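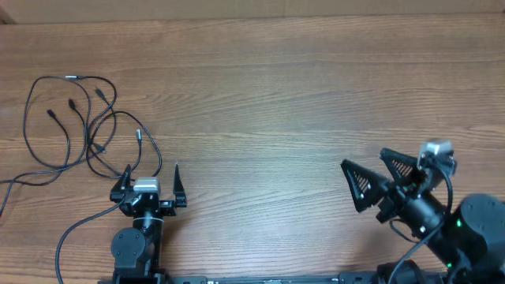

Untangling and storing thin cables without damaging the plug ends

Posted by Delphine Pennington in Workshop & Office, 2/14/23

I have a set of thin black cables that I keep for bench use. Every time I take them out of the drawer they come out as one mass of overlapping loops, and I spend longer separating them than using them. They have small plugs on the ends. One of them has already failed at the point where the cable enters the plug, and I suspect I caused that by pulling on it.

Two things I would like to know:

Is there a correct order for taking a tangle like this apart?

How should they be stored afterward? I have tried rubber bands, which perished, and a Sokstead drawer insert, which has compartments too shallow for anything coiled. The drawer is 4 inches deep inside.

I don't want to replace them with wireless anything. Thank you.

3 replies

Everett Thibodeaux

Work on a flat, hard surface with enough room to spread the bundle to at least twice its size. A bare table is fine. Carpet or a tablecloth adds friction and the loops will not slide over each other.

Disconnect everything first. If two cables are joined at a coupler or adapter, separate them there, or you will be trying to pass a closed loop through another closed loop. Hold the connector bodies when you do this, never the cable.

Next, loosen the whole bundle. Push the cable toward the middle from the outside and let the loops open up. Do not pull on any end yet. Most tangles of this type contain very few real knots. They are loops lying across other loops, and pulling converts them into knots.

Once the loops are open, find the plug that lies on top of the most strands and trace back from it. Lift the plug over each crossing, one crossing at a time. Move the plug and leave the bundle where it is. When the first cable is free, take it off the table completely before starting the second. The remaining ones will go faster.

If you hit a tight knot, roll it between two fingers to loosen it. A blunt plastic knitting needle also works. Do not use a screwdriver or an awl on thin insulation.

As for the failed cable, the usual break point on thin leads is right behind the plug, where the strain relief ends. If flexing it there makes the connection cut in and out, discard it or fit a new plug.

Storage: coil each cable separately using the over-under method, in loops about the width of your palm. Alternating the direction of each loop cancels the twist, so the cable lies flat and pays out without kinking. Secure with a hook-and-loop strap around the coil, snug enough to hold and loose enough to turn with one finger. Leave the plugs outside the strap so they are not bent sideways.

Emmett Hutchins

Zip lock bags. One cable per bag, write on the bag. Been doing it for 11 years.

Birdie Achterberg

Everett's method is right, but I would disagree on coil size. For thin leads a palm-width coil is tight if the cable is stiff or has been stored in a cold garage. I use 7 inches across and stand the coils on edge in a file box. In your drawer they would have to lie flat, and then a strap on each one is a must.

I keep mine on Vidach hooks inside a cabinet door, one cable to a hook, hung by the strap and not by the cable. Hanging by the cable puts a permanent bend in it.

Also label both ends. With several black cables of the same thickness, you cannot tell which plug belongs to which until you have traced the full length. A wrap of colored tape an inch behind the plug is enough, same color at each end. Keep it off the strain relief so that part can still flex.

Delphine Pennington

Thanks. Separating them one at a time and removing each from the table worked. I had been pulling on the ends. One cable does cut out when bent behind the plug, so that one has gone. I have ordered straps and will try the cabinet door for the longer ones.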